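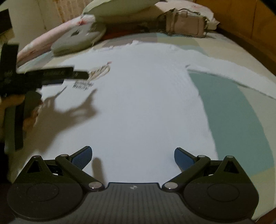 Page last updated: November

PRESS RELEASE

Furketti adds holiday lets in Grornton to its booking site and changes how deposits are handled

Furketti, the self-catering holiday lettings agency, has added a group of houses and flats in the seaside town of Grornton to its website. They can be booked now for stays from the spring. The agency has also changed its rules on deposits, arrival times and bed linen, and the new rules cover every property it lets.

The Grornton properties were let until this autumn by Pillay, a local agency which is giving up holiday lettings to deal only with long-term rentals. Owners were asked whether they wanted to move to Furketti, and most have done so. Bookings already made through Pillay will be kept at the same price and on the same dates. Guests with one of these bookings will get a new confirmation by email and do not have to do anything else. If the email has not come by the end of the month, they should contact the Furketti booking office with their old reference.

The properties range from a one-bedroom flat over a bakery to a terraced house that sleeps 7. Most are in the streets between the harbour and the railway station, and the beach can be reached on foot from all but 2 of them. Those two are on the hill road behind the town, where there is a bus during the day but not in the evening. Both have off-street parking.

Parking elsewhere in Grornton is limited. The harbour streets are for permit holders in the summer season, and guests staying there will find a visitor permit in the kitchen drawer with the house folder. One permit is supplied for each property. A second car will have to go in the station car park, where charges apply.

Deposits

Until now Furketti has taken a security deposit by bank transfer and paid it back after the stay. Guests told the agency that this was slow, and that the money was often still missing two weeks after they got home. From now on a card will be held for £200 on the day of arrival. No money is taken unless there is damage or something is missing, and the hold is released when the property has been checked. Larger properties used to carry a higher deposit – this has been dropped, and the amount is the same for all.

Where an owner wishes to make a claim, the agency will write to the guest first with photographs and a copy of the bill. The guest then has a week to reply. Ordinary breakages such as a glass or a plate will not be charged.

Arrival and departure

Arrival is from 4pm and departure is by 10am. Some of the Grornton houses had an earlier arrival time under Pillay, and guests with existing bookings may keep it if it is shown on their confirmation. Keys are in a coded box by the door at most addresses. The code is sent by text message on the morning of arrival.

Early arrival can be asked for but is not promised, as cleaning is done on the same day in the busy months. Luggage may be left at the Furketti office in Station Road during opening hours.

Bed linen and lost property

Bed linen and bath towels are now included in the price at every property. Beds will be made up before arrival. Beach towels are not supplied, and guests are asked not to take the bath towels to the beach. Cot sheets can be added when booking at no charge, but cots themselves are only available at some addresses and are shown on the property page.

Guests staying more than one week will find a second set of bedding in the airing cupboard. There is a washing machine at each of the houses and at most of the flats. Where there is no machine, the property page gives the address of the nearest launderette.

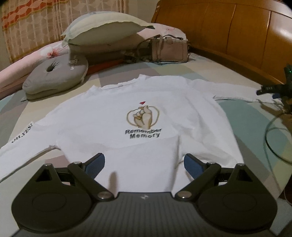
White long-sleeved shirt with "Remember Memory" print.

Anything left behind after a stay will be kept at the office for a month. Guests can collect it or have it posted, and only the cost of postage is charged. Food, open toiletries and newspapers are thrown away when the property is cleaned. The agency asks people to look under beds and behind doors before they leave, and to check the wardrobe in the second bedroom as well as the main one.

Booking system

The Grornton properties are the first to use a new booking system, Jevano, which will replace the present one across the whole site over the winter. Guests will be able to change the number in their party, add a pet where pets are allowed, and pay the balance in more than one part.

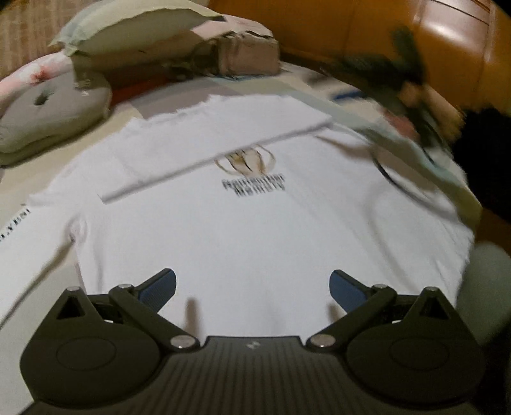
They will also be able to move a stay to other dates in the same season, once and without a fee, as long as they ask before the balance is due. Any difference in price between the two weeks is then added or refunded. Cancellation terms have not changed and are set out on the booking form.

Accounts on the old site will be moved over with past stays included. Passwords will not, and returning guests will have to set a new one when they first sign in.

Furketti lets about 2,000 holiday homes, most of them on or near the coast. Owners in Grornton and the villages nearby who would like to let a property can ask for a visit through the owners' page of the website. There is no joining fee, and commission is taken only on completed stays.

ENDS

Notes to editors

Photographs of the Grornton properties and a full list of addresses by street are available from the Furketti press office on request.

Pillay's office in Grornton remains open for long-term rentals. It can no longer take or change holiday bookings.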